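Gauge (knitting and crochet)

From the Riltham Handcraft Reference

Contents
1 Definition
2 Measurement
3 Factors affecting gauge
4 Gauge in pattern writing
5 Gauge in stuffed figures
6 Row gauge
7 Adjusting a pattern
8 Local terms
9 See also

Gauge, called tension in British patterns, is the number of stitches and rows in a given width and height of knitted or crocheted fabric. It is normally stated over a square measuring 4 inches on each side, and is used to predict the finished size of a piece before the piece is made. A pattern written for one gauge and worked at another will produce an item of a different size, even when the stitch counts are followed exactly.

Definition

Gauge is given as two figures. The first is the stitch gauge, counted across the fabric. The second is the row gauge, counted up the fabric. A pattern that reads "16 stitches and 23 rows to 4 inches in stockinette" is stating that 16 stitches side by side cover 4 inches, and that 23 rows stacked one above the other cover the same distance. The stitch pattern is part of the statement. The same yarn and needles used for ribbing, garter stitch or a cable panel will not give the same figures.

In crochet the row figure depends on the height of the stitch used. Single crochet is short and close to square. Double crochet is tall, and fewer rows are needed to cover the same height. For work in the round, the word "rounds" replaces "rows", and the sample should also be worked in the round where possible.

Measurement

Gauge is measured on a sample known as a swatch. The swatch is made larger than the area to be counted, usually by at least an inch on each side, as edge stitches are distorted by turning and by the cast-on and bind-off. It is washed and dried in the way the finished item will be washed and dried, then laid flat on a firm surface without stretching.

A rigid ruler is preferred to a tape measure, which can stretch or curl. The ruler is placed along a single row, and pins are set upright at the start and end of the measured length. The stitches between the pins are counted, including any part stitch. A half stitch should not be dropped from the count. At four stitches to the inch, 100 stitches measure 25 inches; at four and a half stitches to the inch, the same 100 stitches measure slightly over 22 inches.

Dark, fuzzy or heavily textured yarns are hard to read. Counting from the wrong side, or holding the swatch in front of a window, makes the columns easier to follow. Some workers place a removable marker at each end of a known number of stitches while making the swatch, then measure the distance between the markers. This gives the same information and avoids counting the finished fabric.

Factors affecting gauge

Yarn thickness and needle or hook size have the largest effect. A thicker tool makes a larger loop and therefore fewer stitches to the inch. Tool material has a smaller effect. Many knitters work more tightly on smooth metal needles than on wood or bamboo, though the reverse is also reported.

Fiber content affects the fabric mainly at the washing stage. Wool may bloom, filling the space between stitches. Superwash wool often grows in length. Cotton has little stretch and keeps its knitted dimensions until it is washed, when it may shrink. Mohair and angora blends have a halo of loose fiber that makes the fabric look closed at a gauge that would look open in a smooth yarn of the same weight.

The worker is also a factor. Two people using identical materials will commonly produce different gauges, and one person may differ between the start and end of a long project. Flat knitting and circular knitting often differ in the same pair of hands, as the purl row may be looser or tighter than the knit row. The resulting uneven bands in flat stockinette are sometimes called rowing out.

Gauge in pattern writing

The designer selects a gauge, converts the intended measurements to stitch counts, and then adjusts those counts to suit the stitch repeat. A repeat of six stitches, for example, requires a total divisible by six, plus any edge stitches. The difference between the ideal count and the adjusted count is absorbed into the finished measurement.

Kiros Hailu, in the workshop notes circulated with the Kultis pattern series, recommends that gauge be listed before materials, and that the needle size be described as a starting point. The notes also ask for the yarn length of each size to be given in yards as well as in grams, as a 100 gram ball may hold very different lengths in different yarns. Patterns in the series that call for more than 1,000 yards list the body and sleeves separately.

Printed patterns may also include a schematic, a plain outline drawing marked with the finished width and height of each piece. A schematic allows the maker to compare work in progress with the intended size without waiting for the pieces to be joined. 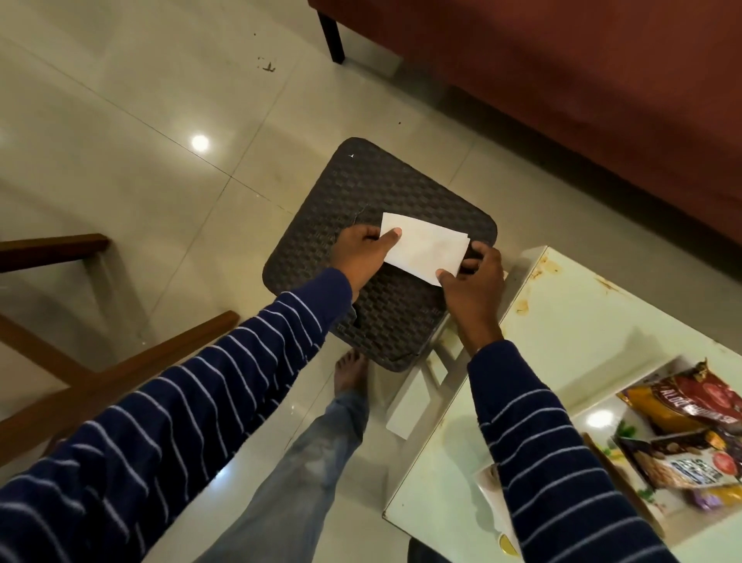
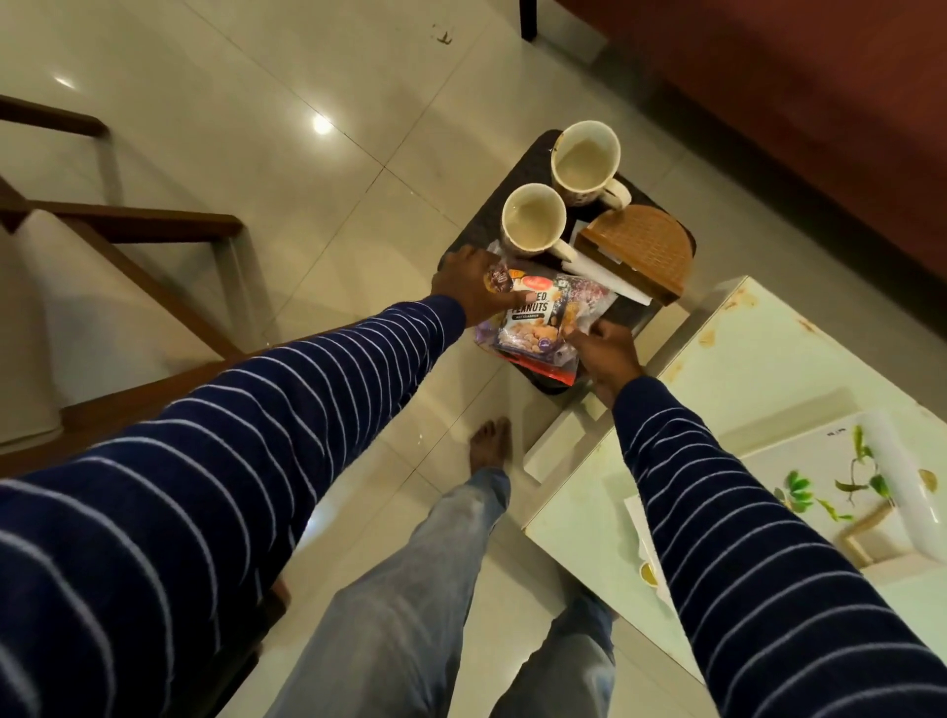
Folded paper on a woven stool seat (first); a packet of peanuts (second)

Gauge in stuffed figures

Stuffed toys and ornaments are often described as having no required gauge, as a small change in size does not affect their use. Two limits still apply. The fabric must be close enough to hold the filling, and all parts of the figure must be worked at the same gauge if they are to fit one another.

To meet the first limit, toys are worked on a needle or hook smaller than the one suggested on the yarn label - commonly two or three sizes smaller. A loose fabric opens further under pressure from the filling, and white filling is especially visible through dark yarn. Lining the piece with thin cloth is possible but awkward in small parts.

The second limit is most often met by accident. Where a head is worked in one yarn and a hat in another, a difference in thickness may leave the hat too small to pull on. Makers substituting yarns should substitute all of them by the same step in weight, or work the clothing last and fit it directly.

Stuffing alters the final size. A firmly filled tube is wider than the same tube lightly filled, and may be slightly shorter. Stated heights for toys are therefore less exact than stated measurements for garments.

Row gauge

Row gauge is frequently ignored when lengths are given in inches, for example "work until piece measures 14 inches". It cannot be ignored where shaping is tied to a row count. The main cases are raglan yokes, set-in sleeve caps, circular yokes, heel flaps and any fabric knitted sideways, in which the rows run up and down the body and control its width.

It is common to match the stitch gauge and miss the row gauge. In this case the stitch gauge is usually kept and the rows are adjusted by adding or removing plain rows between shaping rows.

Adjusting a pattern

If the swatch has too many stitches in 4 inches, a larger needle or hook is tried. If it has too few, a smaller one is tried. A fresh swatch is made after each change. Where the numbers match but the fabric is stiff or limp, the yarn is unsuitable for the pattern and should be replaced.

A different size in the same pattern may also be used. The required body width is multiplied by the maker's own stitches per inch, and the size with the nearest stitch count is followed. Lengths are still taken from the original size. Gemechu Gudeta's conversion table, reprinted in several editions of the Birhane stitch manual, sets out this calculation for gauges from three to eight stitches per inch in half-stitch steps. The table covers stitch gauge only.

Local terms

In Riltham guild patterns the swatch is called a trial, and the gauge line is headed "Trial piece". Flurnetti leaflets use "count" for stitch gauge and "rise" for row gauge, a usage not found in the later Kultis patterns. Older leaflets may give stitches to a single inch, and these figures should be multiplied by four before they are compared with current patterns. Rounding in such leaflets is often coarse, with half stitches left out.

See also

Blocking
Ease (garment fit)
Schematic (pattern drawing)
Stockinette
Yarn weight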